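Speaker notes: Moving a tagging scheme between video analysis packages
Session 3, June 8, 2025

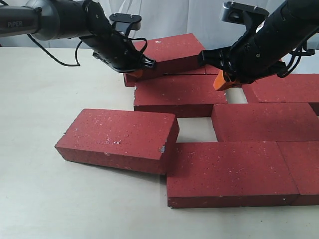 Opening. Give the scope first. The talk covers the move of our match tagging scheme from Serance to Zalter, and what the move did to the data. It does not cover camera placement or tactics. Questions at the end, except on definitions, which people can raise as we go.

Slide 2: Starting point
The old scheme had 109 event codes. It grew over several seasons and had no owner. Codes were added when a coach asked for one and were never removed. Read out two of the duplicates: "turnover forced" and "ball won, pressure." Ask the room to say what the difference is. Wait a few seconds, then move on.
Serance stored each code as a plain button label. The label was the data. If an analyst corrected the spelling of a button in October, every clip tagged after that date fell outside the saved searches.

Slide 3: Event, descriptor, context
Define the three terms slowly. Everything later depends on them.
An event has a start time and an end time. A descriptor belongs to an event and has no time of its own. Context belongs to the match: venue, opponent, surface, competition.
In the old scheme all three were buttons. "Tackle," "left side" and "second half" sat next to each other on the same panel and were stored the same way. Show the export. Point to the column where the half appears as an event lasting four seconds.

Slide 4: The Zalter model
Zalter enforces the split. A descriptor can't be saved without a parent event. Some analysts disliked this in live coding, where the habit was to hit the descriptor first and the event second. The workaround is a holding event that gets retyped during review. Say plainly that this adds review time.
Lead and lag times are set per event type. We set them once, for the whole club, and locked them. Individual layouts can change color and button position only.

Slide 5: Mapping
The mapping table was a spreadsheet with one row per old code. Each row got one of the following outcomes:
Keep as event.
Convert to descriptor.
Convert to context.
Merge.
Retire.
Retired codes were not deleted. They went into an archive group that is hidden from the coding panel but still turns up in search.
Mention that merging is the risky one. A merge can't be undone from the interface. We kept the original label in a text field on every migrated clip, and that field has been used more than expected.

Slide 6: The test set
We migrated 600 clips before touching the main library. The clips were taken from the Arthur Cup matches, where the footage had already been coded twice by different people. Compare old search against new search, same question, same matches.
Mismatches came from two sources. One was clip length, caused by the new lead times. The other was merged codes that should have stayed apart, mainly set piece restarts. Restarts were split again before the full run.
If asked for a percentage: we did not calculate one that I would want quoted. The set was chosen for convenience.

Slide 7: Agreement between analysts
Written definitions matter more than the software. Each event now has a one-paragraph definition with a start rule, an end rule and at least one borderline clip. The start rule is the hard part. For a carry, is it first touch or first step? We chose first touch. Either would do if everyone uses it.
New analysts code the same half before they are given live matches. Disagreements are logged against the definition, and the definition gets edited if the same dispute keeps coming up.

Slide 8: Export to Trunolico
Trunolico handles the season reports. It reads the Zalter export directly but drops descriptors past the third on any one event, with no warning in the log. Order descriptors so the ones used in reports come first.
Time codes are written from the start of the file, not from kickoff. Set the offset for each half separately. Show the example with the wrong offset if there is time. Skip it if we are past the half-hour mark.

Slide 9: Open items
Training sessions are still coded under the old scheme.
No agreed process for requesting a new code.
Archive group needs a review date.

Handout has the mapping table and the definitions template. Leave slide 5 up during questions.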